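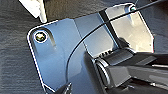 Storage > Interviews > Wardrobes

Sang-wook Joo on rails, pegs and the bottom of the wardrobe

By Seul-gi Pyo, 15 January 2021

Sang-wook Joo fits wardrobe interiors for Julelen and has done so for seven years. He begins with the rail. "People ask for a deeper shelf. I ask what their longest coat is, then I measure from the rail down."

His own limit for a single rail is 766 mm between brackets. Past that he adds a centre support. The brackets must sit at the same height on both side walls, and he marks the second from the first with a level, never from the floor. "Floors slope. The coat doesn't care, but the hangers slide."

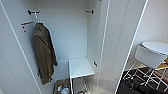

Reading time: 2 min

The wardrobe we discussed is white inside, with black rail brackets and one long olive-brown jacket on a white hanger at the left. Joo approves of the position. A long garment in the middle takes the floor space on both sides of it; against the wall, it leaves one usable area.

That area holds a small white table on thin metal legs, with a brown woven basket lower down. "A table in a wardrobe is a shelf you can take out," he says. "Check the feet. Thin legs mark a soft base panel, so I put felt under them."

I asked about the small black pegs on the side walls. He would leave them in. "Pull them and they go in a drawer, and in January you want the shelf back and you have three." A shelf at that height would also meet the jacket, so it would have to be cut short or the jacket moved.

For baskets he prefers woven to solid, for the air, and allows 30 mm of clearance above the rim. Shoes go in only after a night outside. He empties the base twice a year and retightens the bracket screws by hand at the same time.

Comments (2)

Imgate: What about a pull-out rail if the wardrobe is shallow? Mine won't take a hanger square on.

Cho: Felt pads fell off mine within a month. Screw-on ones have held.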